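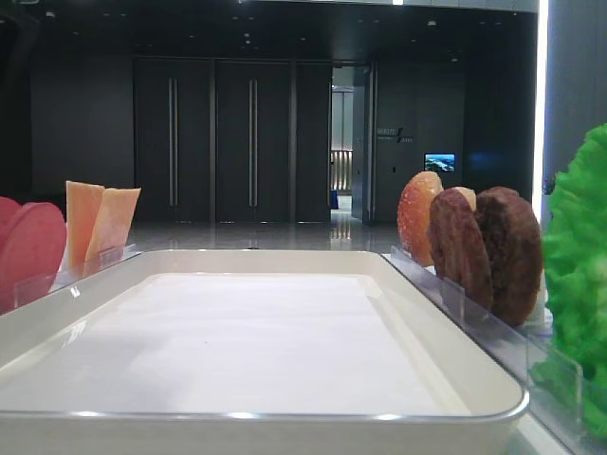

House rules for the sandwich station: your questions

I look after the shared sandwich station at the Pledeck lab in Ritemdale, and I get the same handful of emails every time a new team books a slot. So I finally sat down and typed out my answers. The full rule sheet is pinned up by the bench and it still wins if the two of us disagree, but I've tried to be friendlier than the rule sheet is.

Do I have to read all of this before my first session?

Please do! It takes less time than a cup of coffee. If you really are in a hurry, read the part about the stop button and the part about resets, and catch up on the rest at lunch.

Why fake food?

Oh, I love this one. We tried real bread once, back when the station was just a folding table, and I was picking sesame seeds out of things until June. Food models keep their shape from the first run of the morning to the last one at night, and that matters a lot if your team and my team want to compare notes. A real lettuce leaf is a different leaf every time. Ours is the same leaf, ruffles and all.

We order ours from Bitico, and the part list is on the shelf in case you want a matching set at your own place. Please don't mix your own pieces in with the shared ones. If you need to bring a special tomato (someone did), log it in your notes and take it home with you.

Who has to be in the room when an arm is powered?

2 people, always. One runs the program and the other one has a hand near the stop button and no other job. I mean no other job: not filming, not typing up results, not eating an actual sandwich. Swap as often as you like, and say it out loud when you do, so there's never a moment when each of you thinks the other one has the button.

How fast can the arm go?

The cap for any new program is 100 millimeters per second at the tool, and that goes for teams who have been coming here for ages too. Once you've had a clean session at that speed you can ask me to raise the cap to 200. I nearly always say yes, but I want to watch a few runs first. Soft plastic food won't hurt anybody, I know. The arm holding it is another story, and so are the acrylic holders if you drive into one.

Does slow mode mean I can reach in?

No. Slow mode is slow mode, and you still stop the arm before your hands go over the table. I've caught myself leaning in to straighten a bun while a program was paused, and paused isn't stopped either. Press stop, wait for the light, then reach. If the piece you want to fix is nearer to you than to the arm, same rule!

What does a proper reset look like?

Everything goes back to its own holder, standing up, leaning the way it leaned before, and the tray gets emptied. Orange slices and red slices go on one side along with a bun half, and the other bun slices, the patties and the lettuce go across from them. Buns with buns, patties with patties. I don't mind if a slice is tipped a bit more than it was last time, and a little natural mess is good for your program anyway, but a patty standing in the tomato spot will spoil the next team's whole morning.

Can I start with something already in the tray?

Yes, as long as you say so in the log. Lots of teams place the bottom bun by hand, cut face up, and have the robot build from there. That's a perfectly good task. What I can't have is half the runs starting from a bare tray and half starting from a bun, all filed under the same task name. Give them two names. Future you will be so grateful.

Can I move the holders?

Please leave them. They're taped down for a reason, and when one shifts even slightly, everyone's saved positions are off and I get a very grumpy inbox. If you find one lifting at the edge, put a note on the bench and tell me before you press it back down, so I can check it against the template. The same goes for the long clear rails next to the tray. The pieces rest against those, and a nudged rail moves a whole side at once. 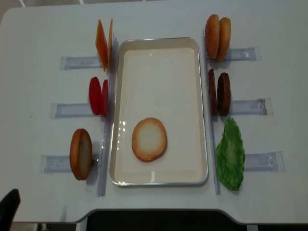

What counts as a success?

This is where teams argue the most, so I wrote it down before the arguing could start. A run counts if every piece on your order list is in the tray, in the right stacking order, and the stack is still standing when the arm has gone back home. Touching the stack by hand ends the run, even if you were only being helpful. Dropping a piece and picking it up again by robot is fine and still counts, but tick the box for it.

How many runs do I need before I can share a number?

100 in a row, with the failures left in. I know it sounds like a lot, and it does eat most of a day. But I've seen a lovely streak in the morning turn into a sad afternoon because the light changed, and I'd like our shared results to include the sad afternoon. You can post shorter tests on the board all you want, just mark them as practice.

Do the rules from the Fujimoto room apply here?

Mostly, yes. If you've trained on the Fujimoto bench you already know the stop drill and the sign-in, and you can skip that bit of the tour. The differences are the speed cap, which is lower here, and the clear parts. Acrylic is hard for some cameras to see, so don't count on your program noticing a holder by itself. Mark the holders as keep-out areas in your setup before you move anything.

Can visitors watch?

Sure, bring them! They stay behind the floor line while the arm is powered, and they don't get the stop button, however nicely they ask. Once it's off they can come up and look at the food as close as they want. Everybody wants to poke the lettuce. Let them, then stand it back up in its holder.

I broke something. Now what?

Stop the arm, leave it where it is, and write to me the same day. You won't be in trouble. I once snapped a holder with my own elbow, no robot involved, so I have very little room to talk. Spares are in the drawer under the sign-in sheet, but I do the swapping, and the station stays closed till I've run the position check.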